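Search products Go All categories

Purkitico White Paper Carrier, Rope Handles

A paper bag. We have sold a great many objects more exciting than this one, and most of them came back. The Purkitico white carrier mostly doesn't, apart from the time Clusdale sent us a full pallet with one handle per bag, a matter on which Uwe Engelhardt can still be heard if you ring before lunch.

It is a plain upright carrier in white paper with a faint printed pattern on the outside, quiet enough that your customers won't feel they are advertising anything. The handles are thin white rope, two to a bag. Open it, give the base a push with your fist and it stands up by itself, so you can load it with both hands.
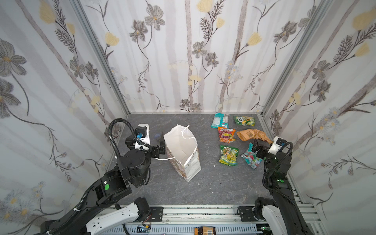 White carrier, open, with snack packs for filling.

We get asked what fits, usually by people who want a number. Snacks don't really work in numbers. A bag of chips is largely air with opinions, and six of them can take up more room than a week's worth of canned soup. Our advice for snack hampers, party favors and movie-night bundles is to put the flat pouches in first, stand the chips against the side, and let something with a loud wrapper stick out of the top. It looks generous and it costs you nothing. 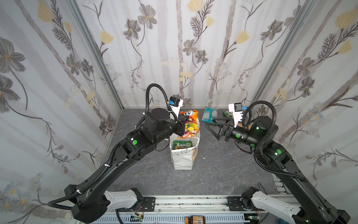
If you need the top to close, fold it over and use a sticker, or buy the Irken version, which has a flap and a slightly superior attitude. For bottles, please use neither. Ehsan Taheri tests our bottle bags and would like you to buy one of those.

Packed flat. Handles attached. Keep the cartons off a damp floor, paper being paper. Opened cartons can't be returned, though we will swap any bag that arrives with a torn base or a missing handle (see Clusdale, earlier).

Carton of 40: in stock
Case of 820: in stock
Trade pallet of 1,225: ordered in, allow 2 weeks

The pallet quantity is an odd one. It was like that when we took over the line from Kazemi, and the boxes fit the pallet, so it stays.

Related items
Irken flap-top carrier, white
Kazemi tissue sheets, assorted
Clusdale bottle bag, single
Round seal stickers, roll
Purkitico carrier, brown

Contact us | Delivery | Returns | Copyright Purkitico | Back to top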